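Section 7: Setting Out the Paper and Your First Cube

Now for the fun part! Your Wurska work sheet gives the green cube a clean, bright place to sit, and it's worth taking a minute to lay it out well.

1. Clear the table and wipe it down. Crumbs under the sheet make bumps.

2. Unroll the paper, curl side down, and smooth it from the middle out to the corners. Leave it under a couple of heavy books overnight if it springs back (mine always does).

3. Check that the sheet lies flat on the tabletop.

4. Put one cube on the paper with a hole facing you. Start with just the one, even if you're itching to get the whole set out!

Note: Pencil marks are great for remembering a starting spot, and they rub out easily.

Caution: Cubes are small parts. Keep them away from children under 2.

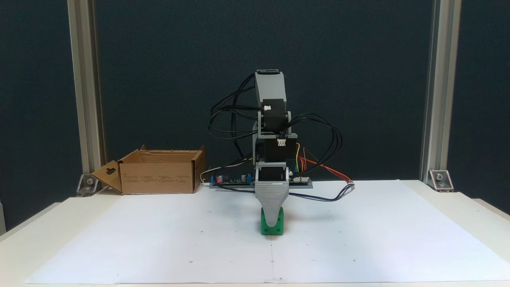
Can I use regular printer paper in place of the large sheet?

Tape 2 pages together on the underside and you'll have plenty of room for the first exercises. Trim the seam so the cube doesn't catch on it.

5. Store spare cubes in the lidded tray.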